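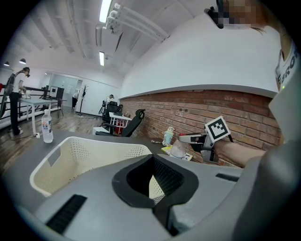
Re: [jitmont-neighbors] Seed swap + plot fees

On Mon 1 March, Uliana Antoniuk wrote:
> Does anyone know if the plot fee is going up again? I paid 52 last
> year and the Berisha Street people say theirs is more now. Also is
> the swap still at the Jerent hall, I have a lot of beans.

Hi Uliana, quick one, on my way out —

Fee stays at 52. Berisha St is a seperate list, different water bill, so ignore what they pay. We had 1,716 in the account after the hose repair, enough to get to April and then some.

Swap yes, same hall, side door. 12 tables booked so far. Bring the beans!! Pole or bush? Label them pls, last year I grew what I thought was chard.

Still need: envelopes, a couple of pens that work, someone with a key to the shed. Will send teh plot map when I find it — may be on the old laptop.

More later
P.

Contact the list owner | © Jitmont Neighbors | Back to top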